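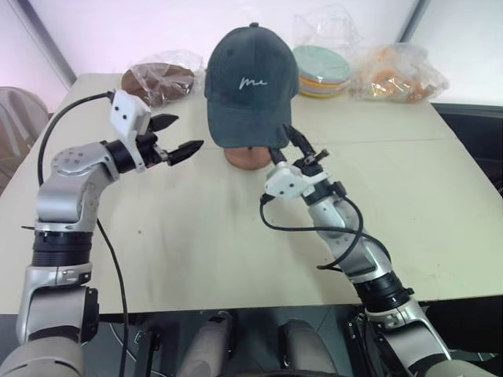
I finally made it to the open day at Kumavton, the old hat works down by the river, and I'm so glad I went early! By eleven the line for the tour was out past the gate (they let in up to 300 people and I can believe it).

Our guide was Abrehet Feyisa, who started in the trimming room right out of school and still talks about felt the way my aunt talks about her grandkids. She took us through blocking first, where the steam comes up so thick my glasses were useless, and then upstairs to the sewing floor. That was my favorite part. They make 2000 caps in a good week, and Mulugeta Bogale let us try putting a sweatband in. Mine came out crooked and he very kindly said he'd seen worse.

The embroidery machines are loud, so bring earplugs if you have little ones with you. Lunch was lentil stew and flatbread in the canteen, cheap and really good, though they ran out of lemonade by one.

I bought a gray wool cap in the shop afterward and I've worn it every day since. Parking is on the Tzavaras side, by the way, and the next open day is in December.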